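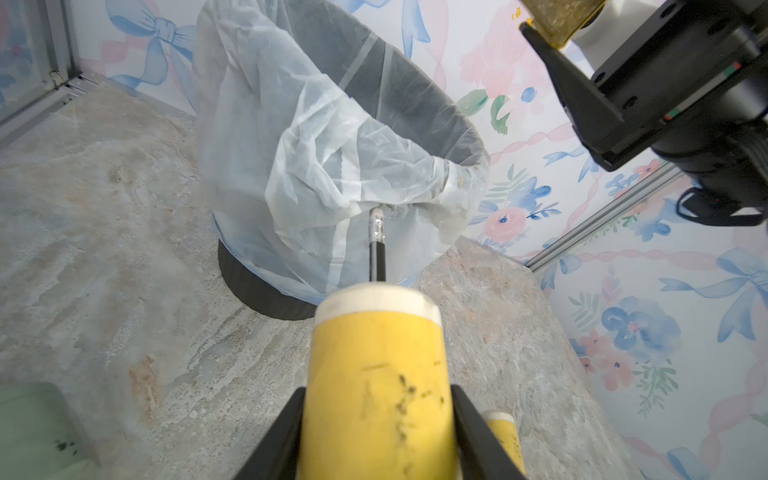 How Does a Town Decide Something When People Disagree?

The town of Wamham has one library. It closes at 5 in the evening. Some people want it open later. Others want the money spent on fixing roads. This kind of disagreement is called a public issue, and the set of beliefs a person holds about it is called a position.

What is in a position?

A position usually has two parts. The first is facts, which can be checked. Staying open later would cost Wamham 700 dollars a week. The second is values, which are the things a person thinks matter most. Two people can agree on every fact and still vote differently.

Can you agree with only part of an idea?

Yes. A person may want the library open later on school nights and at no other time. This is called a partial agreement. A partial agreement takes longer to explain than a plain yes or no, and it is sometimes left out of short news reports.

How is the decision made?

In Wamham, 200 signatures on a petition put a question on the agenda. The town council then holds a hearing. Each speaker gets three minutes. After the hearing, council members can change the proposal — this is called an amendment — and then they vote.

What is a compromise?

A compromise is a plan in which each side gets some of what it asked for. The nearby town of Arkell had the same argument. Its council kept the library open late two nights a week and put the remaining money toward Varkenska Road.

Words to know

Petition: a written request signed by many people.
Hearing: a meeting where the public may speak.
Amendment: a change made to a proposal before the vote.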